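Minutes – store automation working group, 5/13/22, room 202

April minutes approved, no changes.

1. Shelf restocking. Jesov sent their notes on the drinks bay. Arm is ok on a full row when the labels face front. Tight ranks of cola are the hard part, fingers need a gap on both sides and there isnt one. Odd bottles in the wrong row still get missed. Trokico quote is 2000 a month per arm – felt to be high.
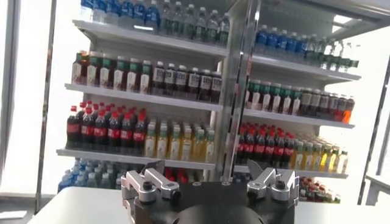
Nights lead said a person faces up a bay like that in 4 minutes while talking to a customer, and asked what the arm does when a bottle tips over. Answer for now: stops and waits for staff. Not good enough for nights, agreed.

2. Floors. Visser scrubber fine in wide aisles, gets stuck by the carts. Keep it on mornings.

3. Home side. Jorton asking if we would stock their laundry folder. Almost nobody in the room would buy one. Towels ok, shirts no. Parked untill they bring a demo.

Actions: ask Trokico for a 2 week trial, one bay only. Send Jesov the shelf depths.

Next meeting same room, time tbc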